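Kitchen helper wanted for our lunch club, starting September

Kvaran House has been serving a sit-down lunch to its neighbours for 14 years now, and we are looking for a friendly, steady pair of hands to join us in the kitchen. It's 15 hours a week, mornings into early afternoon, and you'd be home well before the school run if that matters to you (it does to most of us).

You don't need to have cooked for a crowd before. If you can peel, chop, stir and be nice to people who have come out in the rain for a bowl of soup, we can teach you the rest - and we're quite patient teachers. 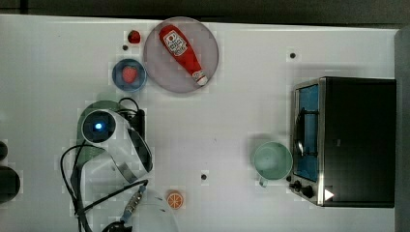

Paraskevi Tzanetos says she applied thinking she would stay until Christmas, and that was 62 menus ago. She'd like it known that the washing-up is shared fairly and that the puddings are the best part of the job.

What you'd be doing

Helping the cook get lunch out for half past twelve, laying up, serving at table and putting the kitchen straight afterwards. Now and then we do a fruit and sandwich tea as well, and those are lovely afternoons, if a bit noisy.

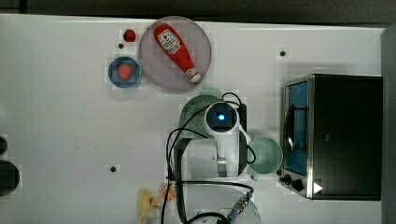 What we offer

A fair hourly wage, paid holiday, your lunch every day you work, and your food hygiene certificate paid for. The 181 bus stops right outside, and there's a dry place for bicycles.

To apply, write a few lines about yourself to Birthe Snorradóttir at the Kvaran House office, or drop in any morning after ten and ask for her - she'll put the kettle on.
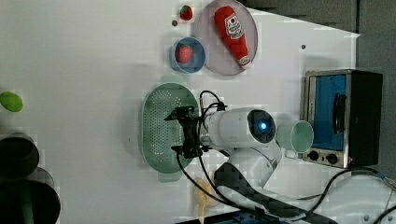 Plate, colander and ketchup bottle.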